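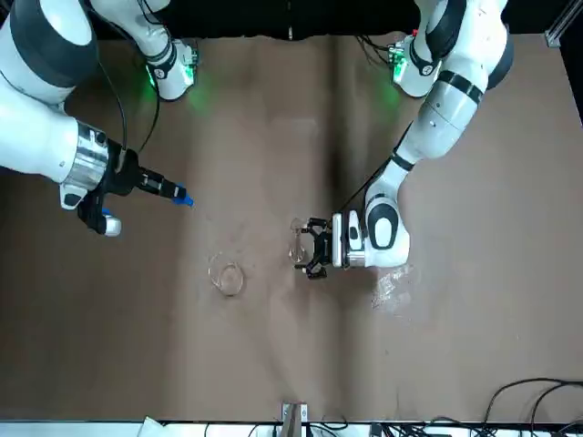
How to Make Cold-Infused Mint Syrup

If you have a patch of mint taking over the yard, you are in for a treat. Cold-infused mint syrup tastes so much greener and brighter than the boiled kind, and you can stir it into lemonade, iced tea, yogurt, even pancake batter (try it!). I've been making it every summer and I still get excited when the first batch goes in the fridge.

You will need:
900 grams white sugar
900 grams water
7 big handfuls of mint leaves, stems off
1 lemon
A large bowl with a lid, a fine strainer and clean bottles

Pick the mint early in the day if you can. Rinse it, shake it hard over the sink, and spread it on a towel to dry off while you do everything else. Taste a leaf before you start. Older leaves near the bottom of the plant can be a little bitter, so I stick to the top third.
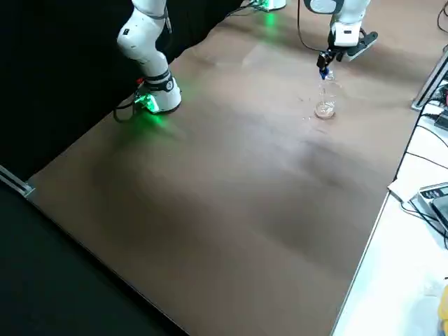
Dalen, 22 Aug 2018

Warm half of the water just enough to melt the sugar, stirring the whole time. Take it off the heat as soon as the liquid looks clear, then pour in the rest of the water cold. Let it come all the way down to room temperature. I know, waiting is no fun! But hot syrup turns the mint brown and gives it that cooked-spinach taste, and you'll be sad.

Now rub the leaves between your palms over the bowl, a handful at a time. You want them bruised and fragrant, not shredded. Peel the lemon in wide strips, leaving the white part behind, and drop the strips in with the mint. Pour the syrup over, push everything under with a spoon, put the lid on and leave it in the fridge for 13 hours. Overnight plus breakfast is perfect.

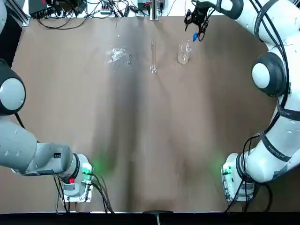
Straining is the part people rush. Set the strainer over a clean bowl, tip everything in and let it drip by itself for a good while before you press on the leaves. Press gently, then taste, and squeeze in some lemon juice if it seems flat. For judging the color, clear glass is the way to go, like the two vessels at the far side of the brown table, and a white plate behind it helps even more. My first July batch this year was the palest green, and my friend Dinesh Thambiah (a much better gardener than I am) got a far deeper one from a mint he grows by his back steps. Both were delicious.

Pour the syrup into your bottles, label them and keep them in the fridge. I use mine within a week. It also freezes well in ice cube trays - drop one straight into a glass of sparkling water and watch it go. 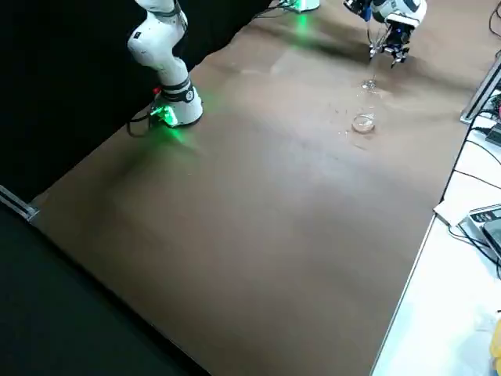

White arm and green light at the brown tabletop

For a drink, start with one part syrup to five parts cold water and go from there. Basil and lemon balm both work with the same method, though I'd cut the time for basil in half. The strained mint leaves are still sweet, so chop a few into fruit salad before the rest goes to the compost.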